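Clemency casework: where we've got to
Progress report to the Cukdale Fund
Monday, December 2, 2024

Hello all, and sorry this is landing a bit later than I'd planned. November ran away with me.

The short version is that we're on track with the casework and behind on the guidance notes. We've now opened 179 files for people asking for a pardon or a shorter sentence, and 115 of those have gone off to the clemency office complete, with the court papers, the work history and the letters of support all in one bundle. The rest are stuck at various points, mostly on old court records. One county still wants requests by post, with a cheque, and then writes back to ask which courthouse you meant (there's only the one!).

Your grant has mainly gone on Biwott, the drop-in legal desk, which we moved to two evenings a week in the autumn. I was nervous about that because evenings cost more to staff, but people with jobs can finally come in, and they do.

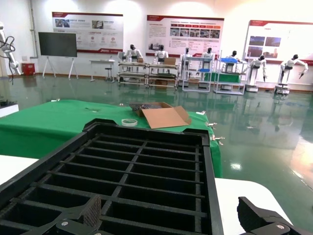
Dulce Ocampo thinks we should go to three evenings and drop the Friday morning altogether, as the people who come on Fridays mostly want help with housing and would be better served next door. I'm tempted, but I'd like to see the winter numbers before we touch anything.

On decisions, it's slow. We've had 20 back so far and I'm pleased with how many were grants, though I don't want to read much into it yet. An outgoing governor tends to sign a pile of these in the last few weeks, and then everything goes quiet while the new team finds its feet. If that happens again we could have a very busy Christmas followed by a very dull spring. I've asked our two part-timers to keep some January hours free just in case.

Canosik, our case-tracking system, is finally behaving. It now flags a file when a supporting letter is more than a year old, and that has already saved us from sending in two that would've bounced. I still can't get it to print the deadline list in date order. I've stopped trying and do it by hand.

We also sent out 398 copies of the plain-English leaflet on who can apply, mainly to libraries and probation offices. A second print run would need a small correction on page two, where the waiting period for drug offences is out of date.

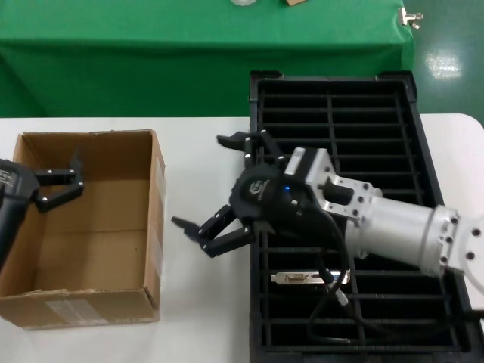

What's next

The guidance notes for volunteer solicitors are half written. Takonov has offered to lay them out for us at cost, and I'd like to take them up on it if you're happy for me to move the leftover travel money across. Could you let me know before your next meeting? I'll send the full accounts separately.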